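Samarakoon Student Robotics Club
Progress report to the Samix Education Fund, second period

This report covers the club's work on the Pavovar project since the grant was renewed. The project asks students to programme a robot arm to carry out simple tasks in the repair and recycling of old office computers. Attendance has been steady, and students have logged 126 practice runs against the target agreed for the period.

Members work in 4 teams, each responsible for one part of the task: approach, grip, release and record keeping. Two teams have completed their written plans and had them approved. The remaining two are revising theirs after the mid-term review, and we expect to receive both in June. Work on desktop machines began this period, as set out in the original proposal – the earlier sessions used only plain blocks and loose brackets.
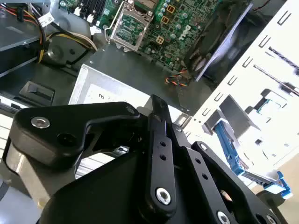

Figure 1. The gripper over the inside of an open desktop computer, with the motherboard and its empty processor socket.

Students report that cables are the main difficulty. A path that works well in one computer may be blocked by wiring in the next, and the teams have begun to keep a short note of the cable layout before each run. The approach team has also asked for more time on steep angles, where the side of the case limits movement.

Spending remains within the agreed budget. The order for spare finger parts, placed with Datel, was delayed by two weeks and has now been received. We ask the Fund to note one change: the open evening will move to the end of the next period, so that all teams can take part.

Comments (2)

Good to see the cable problem written down. Our school group had the same trouble last year.

Will the open evening be open to parents of younger pupils?

This site uses cookies to remember your settings. By continuing to use it you accept our cookie policy.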